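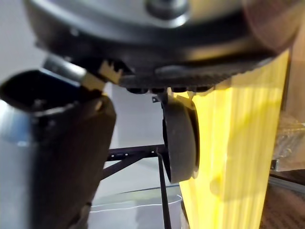

3.2 Wheel wear and mounting tolerance

Small rubber-rimmed wheels lose material unevenly when the axle sits at a slight angle to the direction of travel, and the loss is concentrated on one shoulder of the rim. Side load, floor roughness and bracket stiffness all contribute, but in our trials the angle of the axle accounted for most of the difference between samples. The wheel in Figure 1 is dark gray, with a thick rim that looks rubbery and an inner face slightly lighter in tone; a small pale bracket is attached above it. Seen nearly edge-on, a wheel presents the width of its rim, and rim width is the dimension used throughout this section.

Figure 1. Wheel and bracket, viewed nearly edge-on.

9 min read

Eleven wheels were run on the Drestora test floor, a sealed concrete surface swept before each session. Each wheel was loaded through its bracket and rolled for 90 minutes, then left to rest overnight before measurement. Rim width was taken with calipers at six positions, starting from a paint mark on the hub and moving clockwise. Readings at the mark itself were discarded, as paint had built up there on several samples.

Wear was greatest in the group mounted with an axle offset of about 2 degrees. In this group the outer shoulder became visibly rounded, while the inner shoulder kept its molded edge. Wheels mounted square to the direction of travel showed no consistent pattern – the variation between positions was similar to that found between repeat readings at a single position.

Bracket stiffness had a smaller effect than expected. The softer Giturow brackets allowed the wheel to follow shallow ridges in the floor, which reduced chatter but let the axle drift under side load. The drift was recovered when the load was removed and is therefore absent from the static measurements. A comparison with the coarser floor at Skokholm is given in Section 3.3.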